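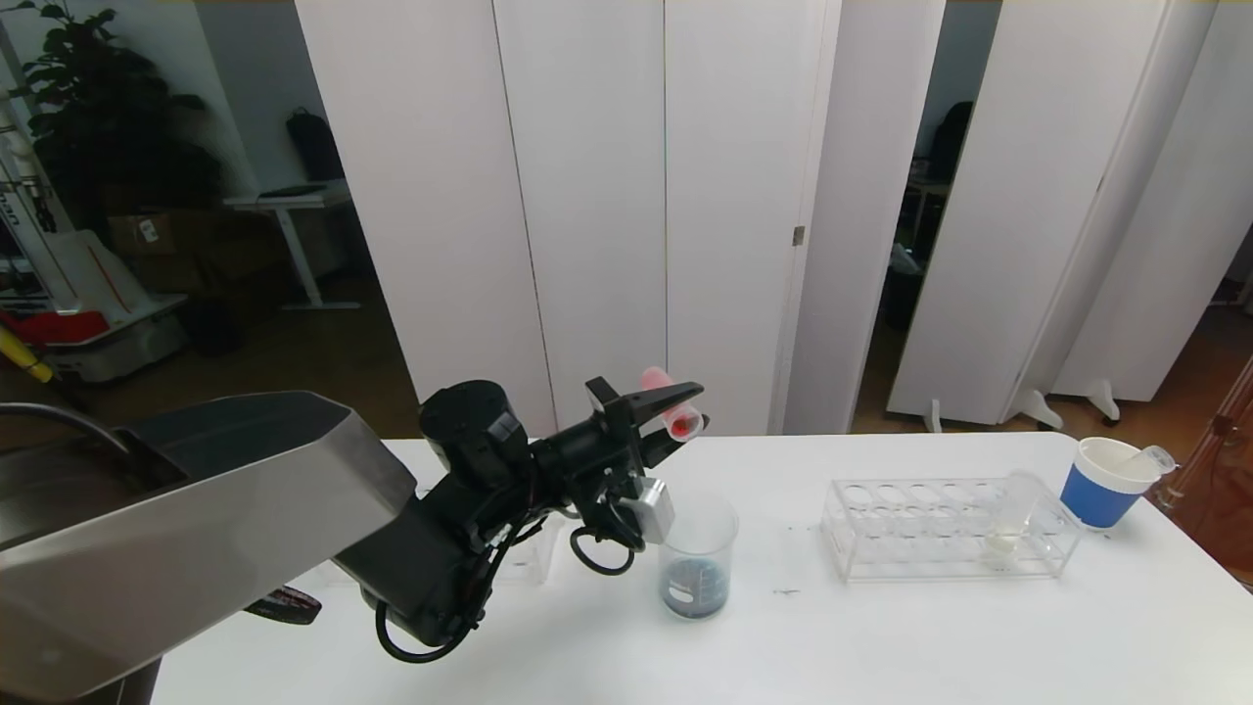 A reader in Pacheco wrote in to say that lab glassware is a waste of money for home use, that a jelly jar and a set of measuring spoons will do anything a beaker will do, and that people who buy the stuff mostly want their counter to look smart. I agree with more of that than I expected to. I own a fair amount of it anyway, and it gets used for mixing egg dye, testing fabric dye shades before a big batch, and keeping a couple of kids busy on a rainy Tuesday.

So what is worth having?

Beakers

Buy one or two, plain, with white printed markings you can read from where you stand. Skip the nested sets. The Paltari set I bought had 2,066 glowing reviews and one size I ever reach for, the 600 ml. The rest live behind the flour.

Don't believe the markings. A beaker is a jar with a spout and some hints printed on the side. If the amount matters, weigh the water on a kitchen scale: a gram is a milliliter, near enough for any dye recipe. If it doesn't matter, the jelly jar wins and my reader can take a bow.

Fill it halfway at most. A half-full beaker can be stirred with some energy. A full one can be stirred once, and then you get the sponge.

Test tubes and a rack

I was ready to dislike these. Little tubes are a pain to wash and they roll off anything flat. But for comparing colors they beat saucers easily, because the liquid is the same depth in every tube and you are looking at color and nothing else.

Get the rack at the same time as the tubes. A clear acrylic one with two rows of holes is fine and doesn't hide what's in it. Test the fit before you pour — the rack Skirlow sells with its tubes has holes a hair too wide, and everything leans.

A tube held on its side with the open end barely higher than the bottom will hold a little liquid and then, very suddenly, won't. Keep the level low if a child is doing the pouring.

Whatever gets said about color-coding with tape and special pens, I have never seen a system last an afternoon. Put the strong color in the beaker and the pale ones in tubes. Dark blue you will find again anywhere. Pale yellow you will lose against a white table, so stand it at the end of the rack where your hand goes first.

Droppers

Plastic, cheap, and one per color if you can stand it. Rinsing between colors works in theory. In practice the bulb holds back a little of the last one and your yellow goes green by the third trip.

Park them in a paper cup. A ceramic mug is steadier, and people will tell you so, but you can throw a dyed paper cup away. Lean the handle over the rim so you don't have to fish for it, and keep the cup well off to the side, out of the way of sleeves.

The table

White surfaces are best for judging color and worst for everything else. If yours is laminate, wipe drips as they land. If it's painted, put down a tray. I don't trust "stain-resistant" on any label; try a drop of your darkest dye somewhere it won't show, leave it 3 minutes, and then decide how brave you are.

Something plain and white standing up behind the work helps more than a better lamp does. A folded poster board will do. Patterned tile behind a clear tube makes every color look dirty.

Small specks on the table are usually dry dye powder, and they look like nothing until a damp cloth finds them and turns them into streaks. Lift them with tape first. Then use the cloth.

Cleaning up

Rarkach makes a glass soak that promises to remove any dye. I tried it against warm water and ordinary dish soap, 2 tubes each way, overnight. Same result, and the soak smelled like a swimming pool. A narrow bottle brush did more than either.

Dry tubes upside down if your rack allows it, or on a folded towel in a loaf pan if it doesn't. The loaf pan also stops them from rolling, so maybe I should have started there.

One rule I won't bend on: glassware that has held fabric dye, cleaner or anything out of a science kit does not go back to the kitchen. Not after a hot wash, not after two. Mark it on the bottom and give it its own shelf, away from the drinking glasses. The same goes for the droppers, which look a lot like the ones used for vanilla.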